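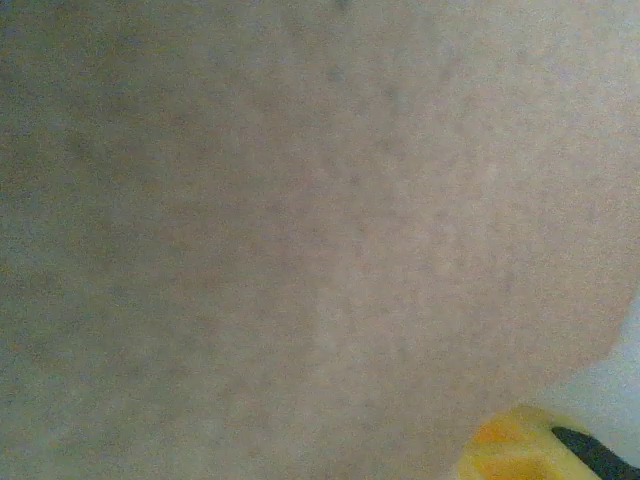

Posted September 25, 2025 by Arif Yusof

The shore excursion price is the wrong number

Most passengers compare shore excursions by the price on the booking page. For the boat trips out of Wesden, that figure is a poor guide to what is being bought, and I think port agents should be required to print a second one beside it: minutes on site.

Take the reef and lagoon trip to Mahuika, sold at the pier for $99. The listing says four hours. The clock starts at the muster point on the dock, where groups are held until every transport is full. Then comes the bus to the marina, the waiver forms, the fitting of masks, the run out to the mooring, and the safety talk. When I took the trip in June, I was in the water for 68 minutes. The other trip I booked that week, a river float at Plakulach, cost less and was listed at three hours. It put me on the river for longer than the reef trip put me on the reef.

Neither operator did anything improper. Transfers take time, and a safety talk should not be rushed. My complaint is with the unit of sale. "Duration" in this trade means the time between leaving the ship and being returned to it. A passenger reading the word takes it to mean the length of the activity. The trade knows this and has left the word alone for years.

Radu Pop, who schedules transfers for several of the smaller boats, disagrees with me. His argument is that on-site time varies with sea state, traffic and the slowest person in the group, and that a printed figure would become a promise. Operators would then cut the briefing to protect it. The risk is real, but it can be handled with a minimum figure – a floor the operator expects to beat on any ordinary day. Airlines publish block times with padding in them, and passengers cope.

Group size belongs on the same line. The Mahuika boats are licensed for far more people than can use one mooring comfortably, and the listing gives no number at all. A guide with up to 20 swimmers spends most of the session counting heads. With half that many, the guide can point things out, and the same hour is worth more. A buyer cannot tell which of the two is on offer.

The usual reply is that reviews already cover this. They do so badly. The Jurkusano sailing trip has 544 reviews on the site I use, and I read a good part of them before booking. They discuss the lunch, the crew's jokes and the weather. Very few give a time, and those that do measure from different points. Reviews record whether people enjoyed themselves, and most people on vacation do.

What I am asking for is small. Three figures on each listing: total time away from the ship, minimum time at the activity, and maximum group per guide. Operators hold all three already, in the sheets they use to assign boats and crew. Printing them would cost next to nothing.

It would also help the better operators. At present a firm that shortens its transfer by leasing a closer dock pays for the lease and gains nothing on the booking page – its trip simply looks shorter than the competition's. Under the current listing format, the sensible business decision is to keep the long bus ride.

Contact | Copyright 2025, all rights reserved | Back to top

This site uses cookies to remember your settings. By continuing to browse you accept their use.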